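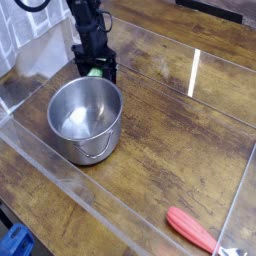 I lost most of January to one fault. I'm writing it down while I still remember the order of things, partly for anyone with the same setup and partly because I will forget it myself by summer.

The job the arm was running is dull. Pick up the green thing, carry it to the pot, let go, back off, start over. I call the routine Zallach, after the street I lived on when I wrote the first version. It had been fine for months with a person sitting next to it. The plan was to let it run in long batches and see what the log looked like.

The log looked great. It said 982 attempts and 959 good drops. I was pleased with that for one evening.

Then I scrolled through the camera stills that get saved at the end of each attempt, and in a run of them the green piece was still between the fingers. The arm was over by the pot, the gripper had been told to open, the log said it had opened, and the fingers had not let go. Every one of those was marked as a good drop.

**What the log was really recording**

My code sent the open command, waited, and asked the gripper for its position. If the number that came back was larger than a threshold, the attempt was a success. I never looked in the pot. I had meant to add a check for that and had a note about it in the file, dated to the first week.

The number that came back was not a measured position. On this gripper, with the Flatano driver I was using, there are two values with nearly the same name. One is where the fingers are. The other is where they were last told to go. I was reading the second one. So the gripper could sit there closed and report, in effect, that it had been asked to open.

That explains the log. It doesn't explain why the fingers stayed shut.

**Why they stayed shut**

I suspected the cable first. It loops out from the side of the arm and back in, and I assumed it was getting tugged at the low end of the move. I ran the arm up and down slowly by hand control and watched the gripper's status light. It never flickered. I swapped the cable anyway and ran a batch overnight. Same result.

Next I blamed the power supply, and borrowed another one. Same result again, and I had now spent a week on parts.

What I should have done at the start was read the gripper's own error register, which is separate from the arm's. When I finally did, it was full of overload entries. The closing force was set to 80 percent. I had raised it back in the fall when the piece kept slipping, and never put it down again. The green piece is soft, so the fingers squeeze, it gives a little, they squeeze more, and the motor sits there pushing for the whole carry. After enough cycles the gripper protects itself: it drops the motor into a fault state and ignores commands until the fault is cleared. The fingers hold on by gear friction alone, which on this model is plenty.

The arm knows nothing about any of this. It keeps moving on schedule.
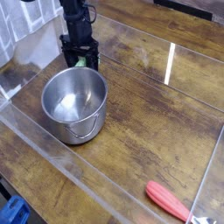

*Gripper behind the pot, green piece still between the fingers.*

**The part that bothered me more**

A soft thing not landing in a pot is not a big deal. But I did something stupid while I was chasing it, and that is the real reason for this post.

During one of the stuck spells I paused the routine from the laptop and reached over the acrylic to pull the piece out. Pausing Zallach stops new moves from being sent. It does not cut power to anything. I had a second terminal open with a small script that cleared gripper faults every few seconds, left over from an earlier test. It cleared the fault while my fingers were in there. The gripper woke up, still had its last close command waiting, and closed.

It got the edge of my index finger. No cut, a bruised nail, and I said some words. At 80 percent force it was a good hard pinch, and I couldn't get out until I hit the stop button with my other hand and pried the fingers apart.

The clear panels keep things on the table. They were never meant to keep me out, and they're easy to reach over. I had been treating them like a guard.

I told Pravesh Engelbrecht about it that night. He has run much bigger machines than mine and was not very sympathetic. He asked where the stop button was. I said on the desk, behind the laptop. He asked which hand I'd used to reach in. I moved the button the next morning.

**What I changed**

- Closing force is down to the lowest setting that still carries the piece.
- The code reads measured finger position and the error register after every open and every close. A fault ends the batch.
- A drop only counts if the overhead check sees something green in the pot. I clear the pot by hand between attempts for now, so batches are short.
- The fault-clearing script is deleted. Clearing is a manual step and I do it with my hands in my lap.
- Before anything goes inside the panels, the stop button gets pressed. Pause doesn't count.

I reran the old stills through the new check to get an honest number, but the early ones were saved too small to tell, so I threw out the whole set. The new log starts from zero. In the first short batch there were 6 faults before I got the force low enough, and each one stopped the arm the way it should.

Still open: I want the gripper's power on the same cutoff as the arm's, and at the moment it has its own plug. There's a Viltari relay in a drawer that should handle it. I'll post the wiring once it's in and tested.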